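Our project looked at how light outdoor clothing is put away at home, and why jackets end up in a heap when towels and shirts get folded. We began in March with a short survey. Of the 60 people who answered, 54 said they fold their T-shirts, but only three said they fold a thin jacket – most hang it up or stuff it in a drawer.

## Materials

We chose a multicoloured jacket because the colour blocks make it easy to tell one part from another, even when it is crumpled. The fabric is thin and slightly glossy, and it slides over itself. The zip has chunky teeth and a metal slider.

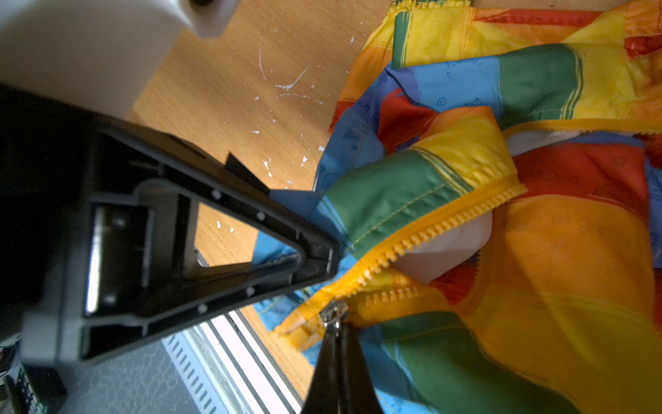
*Figure 1. Jacket with the yellow zip partly open and white lining showing in the gap.*

The zip turned out to matter more than the fabric. When it is left partly open the two fronts pull in different directions, and the stiff teeth hold a curve that the cloth around them does not. Closing the zip first gave a flatter result in most of our trials at Clasuden. We did not test jackets with press studs.

## Method

Each trial started with the jacket dropped on a flat board. The steps were:

1. Find the collar and turn it away from you.
2. Close the zip.
3. Spread the fronts and smooth out the body.
4. Lay the sleeves across the back and fold up from the hem.

Step 1 took the longest. With the jacket in a heap, the lining often came out on top and the sleeves were hard to find underneath.
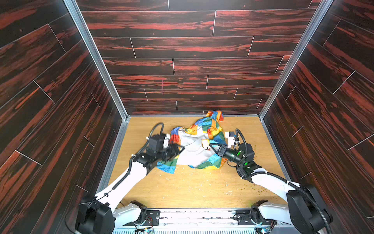 We had planned to use the drawer method from the Kuvholm leaflet, where the garment is rolled from the hem. It worked on cotton but the nylon-like cloth unrolled as soon as we let go, so we dropped it and kept to flat folding – this cost us a good part of the first week.

## Problems

- The board needed wiping between trials, and we did not always do it.
- Our timing sheet had no column for failed folds, so these were written in the margin.
- The Imai storage box we ordered was too shallow for the finished fold. We used a Jolex one for the remaining trials.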